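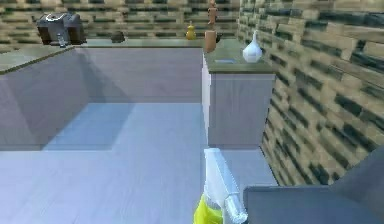 This report examines how two regional news sites word the public statements of clergy on candidates for local office. The question is a narrow one: when a pastor or priest says something about an election, what verb does the reporter use to introduce it, and does the verb change between the headline and the body of the story? The project was carried out for the research methods course by Delia Husar. The material has two parts of unequal length that meet at one point, much like the low counters set in an L-shape, with the long block running down the left side: the long part is the body text of the articles, the short part is the headlines, and the corner is the first sentence of each article, which was coded with both. The rest of the report keeps to that division.

1. Background

Stories about the political statements of religious leaders are cheap to produce. A sermon or an online post supplies the quotation, and the writer adds a headline and a few lines of context. The reader often has no other source for what was said. The reporting verb therefore carries a good deal of weight. "Said" leaves the truth of the statement open. "Claimed" leaves it open too, but signals doubt. "Revealed" and "exposed" present the statement as a fact that was already there to be found. "Warned" sits in between, as it assumes a danger but does not have to name one.

Course readings on attribution deal mainly with national papers and with statements by politicians. Clergy are a different kind of source. They hold no public office, they are not normally asked for evidence, and the audience for the story may overlap with their own congregation. A site that depends on that audience has a reason to choose its verbs with care, or at least to choose them in a certain direction.

2. Material

The articles come from two sites, the Nitimmont Courier and the Judell Post. Both cover the same district. The Courier is the online edition of a printed paper and has an editor who reads copy before it is posted. The Post is online only, and its writers post directly.

Articles were collected over eight weeks, ending in February, before the district council vote. An article was included if it met both of these conditions:

The main source was a member of the clergy, named and given a title.
The statement concerned a candidate, a party or the conduct of the vote.

Reprints of agency copy were left out, as were letters and paid notices. The final set contained 45 articles. When a story was updated, only the last version was kept. This was a practical choice, and its effect is discussed in section 6.

3. Coding

The unit of analysis was the attribution, defined as one reporting verb or phrase together with the statement it introduces. The set yielded over 500 attributions. Each was placed in one of four classes:

Neutral: said, stated, told, according to.
Distancing: claimed, alleged, insisted.
Endorsing: revealed, exposed, confirmed, pointed out.
Forecasting: warned, predicted, foretold.

Phrases with "according to" were coded as neutral in all positions. Bare quotation marks in a headline, with no verb and no name, caused some trouble. In the pilot they were coded as neutral. Reading the pilot results, it was clear that such headlines differ from those with "said", because the speaker is missing and the words stand alone until the article is opened. In the main round they were marked with a separate flag and excluded from the class totals.

The coding was done in Irnel, the annotation program installed on the department computers. Irnel stores the class and the position of each attribution but does not store the coder's comments when a file is merged. Comments were kept in a spreadsheet instead, using the article number as the key.

A second coder, a student from the same course, coded a sample from both sites without seeing the first set of codes. Disagreements were almost all between neutral and endorsing, and nearly always concerned "noted" and "explained". The rule adopted was that "explained" is neutral when it introduces a reason the speaker gives for an action of his or her own, and endorsing when it introduces a statement about someone else. "Noted" was coded as endorsing throughout. The whole set was then checked against the new rule.

4. Results

In body text, neutral verbs were the largest class on both sites. "Said" was the most frequent single verb, followed by "according to" in the Courier and "stated" in the Post. Distancing verbs were less common in body text than expected, and in the Courier they were nearly absent.

Headlines showed a different pattern. In the Post, forecasting verbs were the largest class, and endorsing verbs came second. In the Courier, headlines stayed mostly neutral, although "warns" appeared regularly. Present tense was standard for headlines on both sites and was not treated as a variable.

The first sentence behaved like the headline in the Post and like the body in the Courier. In the Post, a headline with "reveals" was usually followed by a first sentence with "has revealed", and the verb dropped to "said" from the second sentence on. In the Courier, the change came earlier, between headline and first sentence.

A smaller group of articles dealt with statements by Iordache, a pastor in the district whose posts on the council vote were taken up by both sites. These are useful because the same words were reported twice. In his post he wrote that the count "will not go the way they have arranged it." The Courier headline had him warning of irregular counting. The Post headline had him exposing a plan. Neither article quoted anyone from the election office. The body text of the two articles was otherwise close, and both used "said" for the rest of his remarks.

5. Discussion

The results support the view that the headline is where the choice of verb matters most, and that body text on both sites follows a common habit. The difference between the sites is mainly one of how far the headline style reaches into the article. Editing before posting is a possible cause. It was not tested, and the sites differ in other ways, including their income and the age of their writers.

Distancing verbs were expected to appear where a statement was open to dispute. Instead, they appeared mostly where the speaker belonged to a small or recently founded church. Clergy from the older churches were given "said" for statements of much the same kind. The group is too small to support a firm finding, but the pattern was seen on both sites and would be worth a separate study.

The Iordache articles show that an accurate quotation does not protect the reader from a change of meaning in the headline. "Exposes" requires that there be something to expose. His post gave no details of an arrangement and did not say who "they" were.

6. Limitations

Keeping only the last version of an updated story probably hides some headline changes. The Post in particular rewrites headlines after posting, and an endorsing verb may have been softened, or added, before the article was saved. An archive taken at a fixed time each day would solve this.

The period covers a single campaign. Clergy may be reported differently outside election season, when their statements compete with less political news. The classes were also built for English and would need new verb lists for the other languages in which sermons in the district are given.

No reporters were interviewed. A request was sent to both sites, and the Courier replied after the coding was closed, offering a copy of its house rules on attribution. The rules advise "said" in all cases of spoken statement and do not mention headlines. They are kept with the coding sheet and the article list in the course folder.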